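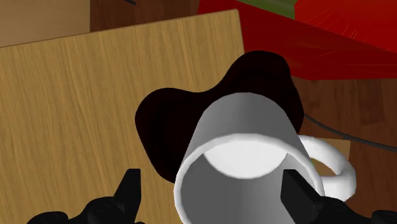 Threads > Household machines > Can they do the washing-up yet?

1/ Picking up a mug. I've been going on about this to anyone who'll stand still since January, so I thought I'd put it all in one place and give my family a rest.

2/ The mug is a plain white one in simulation, with a finger either side of it and the handle sticking out to the right. You or I would have the thing in the sink by now. For a machine there's a fair bit to settle first — where the rim is, what the handle will knock into, how hard to squeeze.

3/ I do love the simulated ones, I must say. The mug's shadow goes right across the wooden board, nearly black, and I'd bet a shadow like that has muddled plenty of robots. My own kitchen in Clollcombe is all shadows after four o'clock, so I have some sympathy.

4/ A friend at Ortner let me sit in on a trial of their Rorkavo arm (real crockery, real table, very good biscuits). It had 121 goes at moving a cup from table to rack and managed most of them, which delighted me. Then someone swapped in a fatter cup and it went to pieces for the rest of the afternoon!

5/ So, can they do household chores yet? One chore, in one room, with the things it has practised on — yes, I think so, and that's a good deal further on than when I last looked. A whole sinkful after Sunday lunch, with a gravy boat and somebody's spoon stuck in a glass, no, not yet.

6/ The shop floor is kinder to them. The packing place over at Flendness has a machine that lifts the same jar 400 times a shift and never grumbles, but it's the same jar, and it always arrives the same way up.

7/ If you've got one at home doing anything more than the floors, do please tell me about it. I'd dearly like to hear how it gets on with handles.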